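Open day at Brullard: "Please come close, but stay behind the belt"

In December the firm Brullard opened its demonstration floor to visitors. I went there in the morning and spoke with the engineer who has led the packing project for 2 years. She asked me not to print her name, because the work belongs to a team of 10.

The robot is called Etar. I asked her first why its hands have fingers, when many machines in packing use suction. "Bags are difficult for suction," she said. "The surface is never the same. With fingers we can pinch, we can push, we can also make mistakes and try again."

She explained that the arm is covered with a ribbed sleeve, and that visitors ask about it more often than about the software. "They want to know if it is strong. I tell them, please ask me about the fingers, these took much longer."

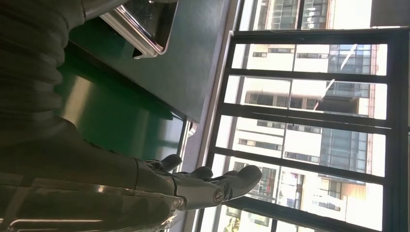
What the robot must do

The task was chosen together with Merkico, a company which sends small orders by post. Bags arrive on a green conveyor belt, and next to it there is a table with a scale and a crate. The robot has to take a bag, weigh it and put it away.

"For a person it is boring work," the engineer told me. "For us every bag is a new problem. It folds, it shines, and the label can be anywhere." In the last tests before the open day, she said, the team used 715 bags, and she remembers some of them very well.

I wanted to know if the two hands work independently. "They have one plan between them," she answered. "But one hand can wait while the other is busy."

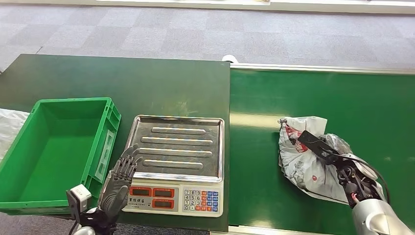
Questions from the visitors

The demonstration lasted 35 minutes and questions were allowed at any time. A red belt keeps the public at a distance. I asked if this was necessary with a machine which moves so slowly.

"It is slow today," she said. "And people forget themselves a little. They lean in with a telephone in the hand."

Soft plastic is still the hardest material for the fingers.
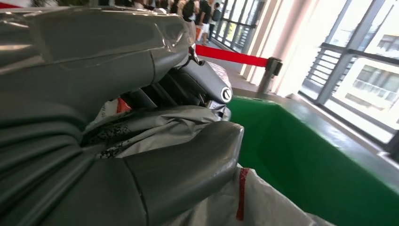 She would like to have a better sense of touch in the fingertips, and the team is speaking with Menon, a supplier of sensors, about a new version. When I asked if it would be ready for the next open day, she laughed. "I would not promise this. Come again and bring your own bag, then we will see."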